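Pre-session checklist, capture table, with my comments
Aurel Tudose, Trillham bench

Run top to bottom before the first take of a session, and again if anybody restarts the logger. Items marked S are stop items: if one fails, no recording until it's cleared. Everything else can be noted and carried on with. My comments sit under each item because people kept asking me the same things in the corridor, and I'd sooner type it once (and you're welcome to argue with me in the margin!).

PART A. THE TABLE AND THE FLOOR

A1 (S). Tabletop clamped, no rocking.
Result: OK
Push down on each near corner with a flat palm. If the top shifts, the table frame in the planner's world model is wrong from that moment on, and Otonance won't tell you. It assumes the surface is where it was at calibration. I've put a request in for a drift warning but don't hold your breath.

A2 (S). Cables clear of feet and chair legs.
Result: OK WITH COMMENT
Walk the route from the table to the rack and look at the floor the whole way, please, not at your phone. Coils are fine behind the table, loops across the place where you stand are not. Anything that can hook a shoe gets moved before you plug in.

A3. Tripod and stand legs outside the operator's elbow room.
Result: OK
Swing both arms out as if you were doing a wide hand-over. If you touch anything, move it and redo C2, and yes, I mean redo it properly.

A4. Only the task objects on the table.
Result: OK
The segmenter in Jastton is quite happy to label a forgotten pen as a task object and then track it lovingly for the entire session.

PART B. HAND-HELD GRIPPERS, POWERED

B1 (S). Emergency stop reachable by the second person.
Result: OK
Somebody other than the operator. The operator has both hands busy, so a button within the operator's reach is no use to them.

B2 (S). Cable strain on both grippers.
Result: OK
Hold each one at full stretch to the far edge of the table. There should be slack left. A tug on the connector shows up in the log as a dropped packet, then the pose filter coasts on its last velocity for a moment and you get a lovely smooth trajectory that never took place.

B3. Left and right streams the right way round.
Result: FAIL, FIXED, OK
My own fault. I'd swapped the ports after the March update and never changed the config. Wiggle the left one, watch the left trace, then the same on the right. It takes seconds and it would have saved me a very dull afternoon of relabelling. 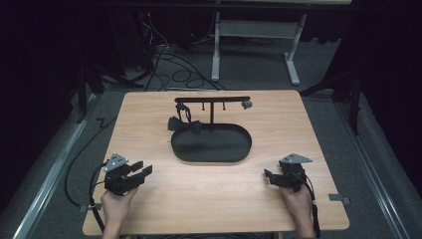 B4. Tracking holds when both grippers are close together.
Result: OK WITH COMMENT
Pose tracking is the part of the software I trust least, so I test it in the position it likes least, with the two tools facing each other over the middle of the table. Hold still, count slowly, and watch the two frames in the viewer. They should sit quietly without swapping or jittering. I like to do it in front of the real task object, and the bow tie on its black stand is a good nasty one: dark navy cloth against black, so the depth map goes soft around the knot and the perception node gets a proper workout at the same time. If the mask bleeds from the tie into the crossbar, write it down and save the snapshot. Don't fiddle with the threshold to make it look nice. We've got 1570 takes recorded at the current value and I don't want a second batch that means something different.

B5. Grip width reads correctly at both ends of travel.
Result: OK
Close fully, open fully, twice each. The closed reading should come back to the same number both times. If it creeps, run the width calibration again and note the old value next to the new one.

PART C. SOFTWARE, BEFORE YOU PRESS RECORD

C1 (S). Logger build matches the one on the sheet.
Result: OK
Build 706 on both machines. The newer one is fine for playback only, it writes timestamps in a different order and the merge script falls over with an error message that would make a saint swear.

C2 (S). Extrinsics check, table camera to gripper frames.
Result: OK
Run the short check, the long one is for after a knock or a move. If the short one complains twice, stop and do the long one. I know it's tedious - I wrote it, I've sat through it more than anyone.

C3. Clocks in step.
Result: OK
Look at the offset in the status panel, wait a minute, look again. A steady offset is fine and gets subtracted later. A wandering one is not fine and can't be.

C4. Disk space.
Result: OK WITH COMMENT
A long session can write up to 4000 files. The logger does check for space, but it checks at start-up and then never again, bless it.

C5. Session name and operator initials filled in.
Result: FAIL
Session 1710 went in as "test". So did the one before it. I've renamed both by hand. Please, please type something.

C6. Obi is running and can see both streams.
Result: OK
For anyone new, Obi is our little replay tool. It takes the last few seconds and plays them through the planner as though they were a plan, so you can see at once if a pose would be rejected. If it throws a red flag on a still gripper, your frames are wrong and you want to go back to C2.

PART D. FINGERS AND WRIST VIEW

D1 (S). Pads seated, screws not standing proud.
Result: OK
Run a fingertip over each pad with the power off. Off, please, and pull the plug if you're at all unsure. A loose pad changes the contact point and the policy learns the wobble.

D2. Wrist view has both fingers in it, open and closed.
Result: OK
Check the live view, not the thumbnail, which updates when it feels like it. 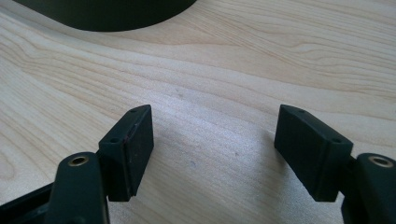 Page last changed: September 12, 2024, by A. Tudose

D3. Fingers level with each other in the wrist view.
Result: OK
With the gripper open over bare table, the lower ends of the two pads want to sit at much the same height in the picture, with a clear gap between them. If one is obviously higher, the camera mount has twisted. The finger mask in Jastton is a fixed shape, so a twisted mount means part of a pad gets treated as an object, and then the grasp detector reports that you're holding something when you aren't.

D4. Exposure on the wood.
Result: OK WITH COMMENT
Daylight makes the pale top go washed out on the bright side, and the grain fades with it. The visual odometry uses that grain! Lock the exposure with the gripper over the brightest part of the table, then look at the feature count in the darker corners. If it drops into the orange, drop the curtain a bit and try again before you touch the gain.

D5. Marks on the tabletop.
Result: NOTED
Small specks in the wood are fine, leave them alone, the tracker rather likes them. Crumbs and bits of fluff are another matter because they move between takes. Wipe with a dry cloth. No spray near the powered tools.

D6. Scuffs on the finger plastic.
Result: NOTED
Cosmetic as far as I'm concerned. A crack is a stop, so if you can feel an edge with your nail, bring it to me.

PART E. AFTER THE LAST TAKE

E1 (S). Recording stopped in the logger before the grippers are put down.
Result: OK
Otherwise the last take ends with a thump, and the trimmer sometimes decides the thump is the interesting bit.

E2. Power off, then unplug, in that order.
Result: OK

E3. Checksum run and copied to the session sheet.
Result: OK
Copy and paste it. Don't type it out.

E4. Open comments carried to the next sheet.
Result: TO DO
Carried over from this one: A2 (cable route needs a proper cover), B4 (mask bleed on dark cloth, snapshot saved), C4 (ask for a running disk check), C5 (make the name field compulsory, I'll do that myself), D4 (try a fixed exposure preset for bright mornings).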